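Plirkusari to broadcast Wasavside Cup matches from Davov

3 June 2019

Plirkusari has secured the live television and radio rights to the Wasavside Cup for the next four seasons, the competition's organisers have confirmed. The agreement covers every match from the quarter-finals onwards, including the final at the Davov ground, and takes effect with the opening round later in June.

Under the terms of the contract, 11 matches will be shown live each season. Seven of these will be available free of charge on the broadcaster's main channel, with the remainder carried on its subscription service. Radio commentary will be provided on all of them, and a highlights programme will follow each round on the same evening.

The Cup was previously shown by Lewis Television, whose agreement ended with last year's final. Lewis did not submit a bid for the new period. It will keep the right to use recordings from its own seasons in documentary and archive programmes, and has agreed to supply Plirkusari with match footage for use in previews.

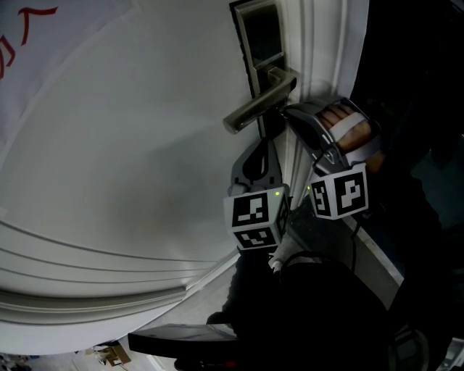

Presentation will be based at the Davov ground for the semi-finals and the final, and at Plirkusari's Wasavside studios for all other matches. The broadcaster intends to appoint a lead commentator before the first round and will announce its full team of presenters and analysts in due course. Commentary in the earlier rounds will be shared between members of its existing sports staff.

Kick-off times for two of the quarter-finals have been moved to the early evening at the broadcaster's request. Clubs were consulted on the change and raised no objection. Supporters who have already bought tickets for either match may use them at the new time or apply to the home club for a refund.

The ground at Davov, which holds around 3,000 spectators, will receive a new commentary position and improved lighting on the main stand side. The cost will be met by the broadcaster. A small section of seating at the rear of the stand will be closed while the work is carried out, and season ticket holders affected will be offered places elsewhere in the ground.

The financial value of the agreement has not been disclosed. The organisers stated that payments to the competing clubs would rise in each season of the contract, and that a share of the income would be set aside for youth football in the Wasavside area.

A full list of televised matches will be published once the draw for the quarter-finals has been made.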